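4.3 Bedside reset: working alongside the arm

This section is for room attendants and floor leads at Sorkwood. It covers the bedside part of the room reset only. Bed making is in 4.2. Bathrooms are still done by hand.

Under the Berneo schedule the arm resets the items at the bedside and the attendant checks them. Attendants no longer reset these items on a first pass. The time goes to linen and inspection, and the room is signed off under the attendant's name as before.

1. Open the room on the handset and select BEDSIDE.
2. Clear guest property from the side table and its lower shelf. Log it before starting the arm.
3. Check that the telephone handset is in its cradle.
4. Keep a clearance of 40 inches from the arm and press START.

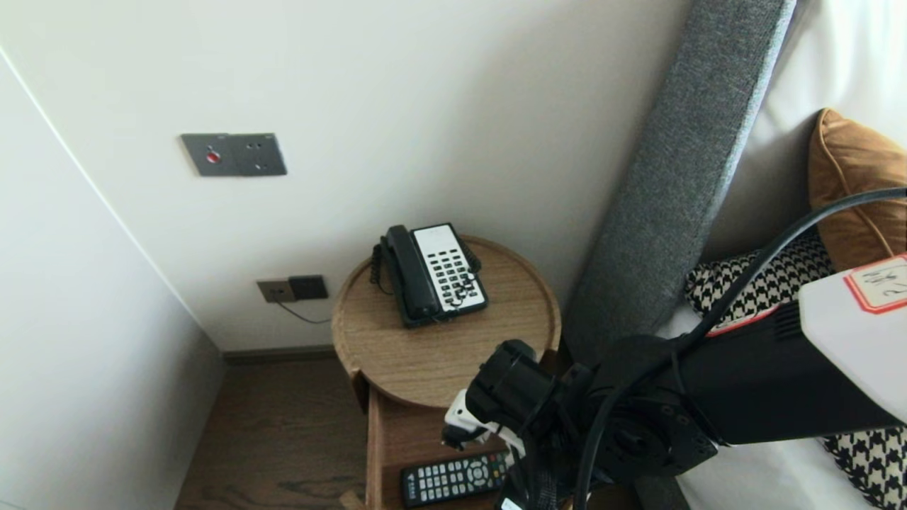

5. Wait for the steady tone. If there is no tone after 15 seconds, press HOLD and go to 4.6.
6. Check the remote control by hand. Press the power button once to confirm that the batteries work.
7. Wipe the telephone keypad and the remote. The arm does not clean either one.
8. Enter PASS or REDO. A second REDO on the same item returns the task to the attendant.

CAUTION: Do not reach across the arm to straighten cushions or cords. Press HOLD first.

Note: REDO entries are used to adjust the arm and are not counted against the attendant. Questions about room quotas go to Buppha Khunthong. Faults go to Vichien Chareonsuk, extension 500.

Note: Cord routing differs between the Turstead and Khamphan wings. Select the correct wing before step 1. The setting clears at shift change.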